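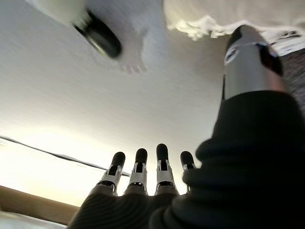 Vavari Hand Kit, left or right
Part no. 496

Tendon-linked hand for home and shared-workshop humanoid builds. Four fingers and an opposed thumb, metal joint sections, black rubber fingertips. Ships unassembled with a wrist adapter for the Wendier arm. Servo driver sold separately.

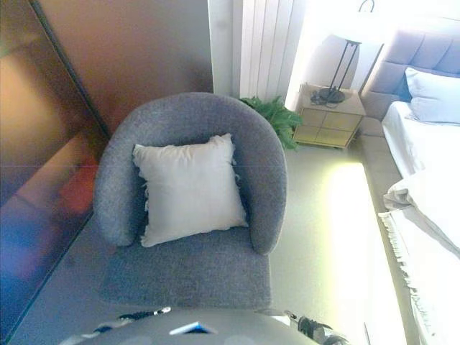
1 min read

Build notes

Fit the wrist adapter before routing the cable. Leave a service loop at the wrist and a second one at the elbow, then turn the joint through its full range by hand. A tight loop will pull the connector out of the driver board. Tie down the tether on the floor side only.

Run first tests on soft items. A throw pillow in an upholstered chair works well: the cushion gives under a bad approach and the armrests test elbow clearance. Keep arm speed at 20 percent until both wrists are calibrated. Recheck calibration after 900 cycles.

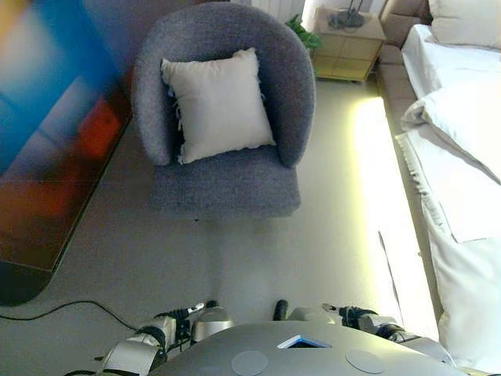 One comment on the Irer build log says the stock grip force is too high for loose fabric and that halving it stopped the thumb from stalling. The Eshun firmware exposes this as grip_max. The default is 3000; lower it in small steps and save to both hands.
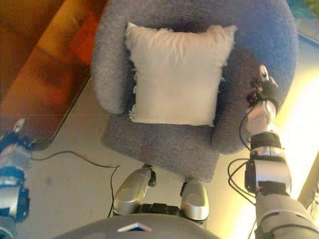
Right arm over the armrest, throw pillow on the seat.

In the box: palm, finger set, thumb, wrist adapter, tendon line, hex keys. Sleeve not included.

Compatibility: Wendier arm, June revision or later. Older arms need the long adapter.

Page updated 4 October 2023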